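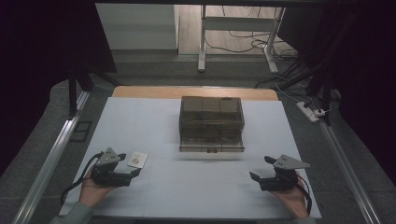
Tinted storage box, lid and front clasp. Item 537.

Search equipment Type and press enter

Storage for fly tying materials

We get asked which box to buy more than we get asked about hooks or thread, and it's a bit discouraging. A box won't make you a tidier tier. Most people who buy one fill it in an evening, enjoy it for a month, and go back to a pile beside the vise. If you still want one, these are our notes on what we keep and what we've stopped keeping.

Item 537, tinted box with lid
Listed under bench storage. Fine for beads, cones, dumbbell eyes, spools and anything else small and heavy. The tint is sold as protection for dyed feathers. We doubt it. Dyed hackle fades on a sunny windowsill whatever you keep it in, and a drawer costs nothing. A tint also makes olive and brown harder to tell apart at night, so label the compartments if you tie after supper.

Don't put capes in it. They need to lie flat and they don't like being folded to suit a divider.

Grolov Feather Vault
Discontinued here. The maker calls it "museum grade" and we couldn't get anyone to tell us which museum. It's a box with a foam seal. Ours let moths in the first summer, and a saddle patch that cost more than the box had to be binned. Freezing new skins in a zip bag for a couple of weeks, thawing them, then freezing them again has done more for us than any seal.

Cassim hook wallet, 200 hooks
The count is right if all your hooks are size 18. With streamer hooks you'll fit far fewer before the magnet gives up. Rust is the other thing. The lining holds damp, so don't put used flies back in it and close the cover. Good value second-hand, poor value new.

Grunham 727 bench caddy
Wooden, with holes for tools. The holes are drilled for Grunham's own tools and nearly everything else wobbles in them or won't go in. Whip finishers fall out if you bump the table. The website says it "adapts to any kit", and we suppose it does if you own a drill.

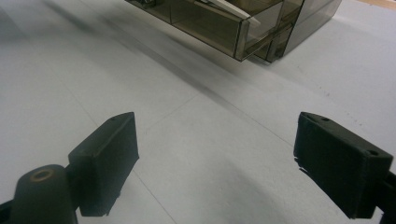
Stilthorpe Fly Tying Club – Bench Equipment

What we'd do with the money
Buy a better lamp. Bad light causes more crowded heads and lost beads than bad storage ever has. After that, a waste bag that clips under the vise. After that, maybe a box.

Jam jars are still the best container for deer hair offcuts. Takeaway tubs are fine for dubbing, though the lids go brittle. Egg cartons get recommended online every September and we have no idea why, as they shed fibre into everything.

Loans
Members can borrow the 537 and the caddy, limit 2 items at a time. Bring them back empty. We have enough loose chenille. Ask at the bench before 7:30 pm, as we're usually packing up after that. The hook wallet isn't for loan any more.

Prices aren't shown because they change faster than we update this page. Check a couple of shops, and be wary of any "tier's edition", as it's often the same box with a trout on it.

Page last updated: September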